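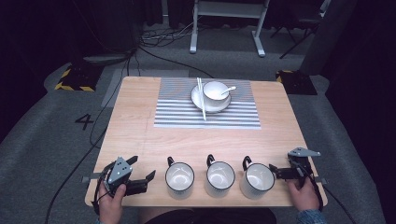 1 min read · 5 posts

Illeo fingers or the Rutherford ones for mugs?

tendthorpe_lab
Hello all. We are comparing two finger sets on hand-held grippers, and the task is table laying: bowl, saucer, spoon, chopsticks and three mugs. With the Illeo fingers I have 200 demonstrations so far. The bowl is fine. The mugs are my problem, as the handles point to the back of the table and I must take them by the side. Which fingers would you choose?

mortar51
Rutherford, without doubt. Softer pads. We did 1,790 runs with them in Godbridge and changed the pads only once.

kessel_b
I don't agree with mortar51. Soft pads are good on the mug and terrible on chopsticks, they roll away when you close. I would keep the Illeo and close more slowly.

tendthorpe_lab
Thank you both. The chopsticks I did not test enough, only 51 tries, and with one hand. Is it a bad idea to mix - soft on the left, hard on the right?

mortar51
It is possible, but then your policy learns that the left hand does mugs. If you move the mugs to the other side, you must collect again. I would want around 3,000 before I trust it.

kessel_b
That is too many for one table. Turn the mug handles in different directions first, then decide about fingers.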